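4.2 Matchmaking and the problem of returning players

Most team games online sort players with a single hidden number. A win moves it up, a loss moves it down, and the system tries to put people with close numbers on the same server.

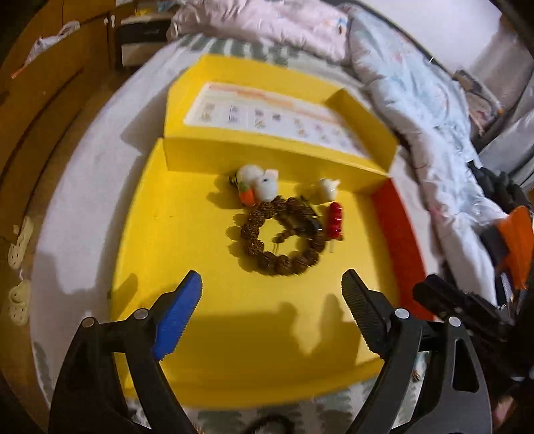 This works well enough for people who play most evenings. It works badly for people who stop for a season and come back. Their number is the same as on the day they left, but their play is not, and the first matches after a break tend to be one-sided. Wosteritz called this the "stale rating" problem and suggested widening the allowed range of opponents for anyone who had been away. Petrenko argued against it on the grounds that a wider range also makes the matches worse for the other players in the lobby, who have not been away at all.

We looked at the question in Suvach, a team shooter with two sides of five players. The server operator gave us match records with the account names removed. We counted a player as returning if the account had been idle for at least 8 weeks, and we followed each one through the first seven matches after the break. Matches that ended early through a server fault were left out. So were matches in which a player dropped in the first two minutes, as Suvach does not change ratings for these.

Three patterns came out of the records. Returning players lost more often than their rating predicted in the first two matches. By the fifth match the gap had closed for most of them, and by the seventh we could not tell the group apart from players who had never left. Players who came back with a regular group recovered sooner than those who queued alone, though we can't say whether this is an effect of the group or of the kind of person who has one.

The players who did not recover are of more interest for design. Many of them stopped again before the fifth match. Brayden Ross, who read the records with us, pointed out that these accounts had often met the same strong opponents twice in one session - a result of the small pool late at night. The matchmaker has no rule against this. Figure 4 in the next section gives the results by time of day, with the late pool shown as its own line.

A simple change would be to lower the rating of a returning player for two matches and then restore it if the results support that. Jana, the matchmaking service used by Suvach, already stores the date of the last match, so no new data would be needed. The risk is that some players would leave accounts idle on purpose to get easier games. We return to this in Section 5, along with the related question of second accounts.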